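About us

Sedgwick Fruit & Veg Boxes. Small shop, big cold room, two vans. Been at it since the year 2000.

Started as a stall on Tollside market, Saturdays only back then, spuds and onions mostly. Customers kept asking for things we didn't have. So we went and found them. Took the unit on Menora Road after that, still there now, green shutters, ring the bell if the front's shut.

What we do. Weekly boxes to homes, offices, a couple of schools. Small, medium, family. You tell us what you can't stand and we leave it out (beetroot, usualy). Change your order up to noon the day before, after that it's packed and we can't fish things out again, sorry.

Where it comes from. As much as we can from growers within an hour's drive. Roots, greens, apples, squash from October on. The rest through Hesora, our importer, same firm for years, good on bananas and citrus, and the more unusual stuff when it's in season and not silly money. We don't air freight salad. Never have.

Deliveries. 200 doorsteps on a normal week, more before Christmas. Tollside and the villages either side. No delivery charge if you're on the regular round. Leave your old boxes out flat and we'll take them back, they go round again till they fall apart.

Waste. Bruised stuff goes on the 50p shelf by the till, then to the soup kitchen, then to the pigs. Very little gets passed the pigs.

The shop. Open six days, shut Sundays and bank holidays. Parking round the back, mind the bollard. Cash or card, no minimum. Dogs fine.

Christmas orders: list is on the counter and on the order page, get it in early please. Sprouts on the stalk have to be booked, we only bring in 900 and they go.

Want to try a box first? Ask for a one-off, no need to sign up to anything.

Page updated 13 December 2022

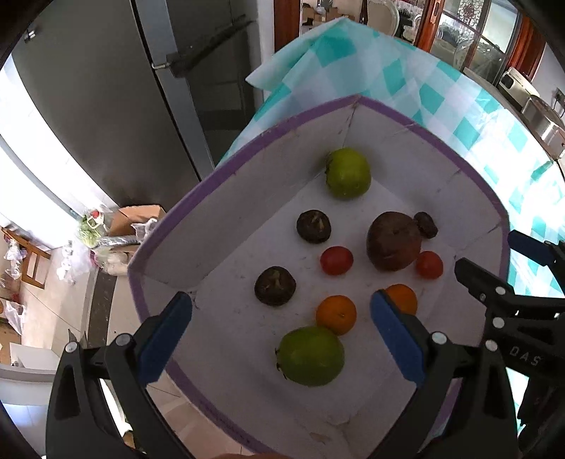 Customer comments

Maureen: Had the medium box since spring and we get through all of it bar the odd swede. Could you put a note in saying what the stranger things are and how to eat them? I had to ring up last time. Driver always shuts the gate, thank you.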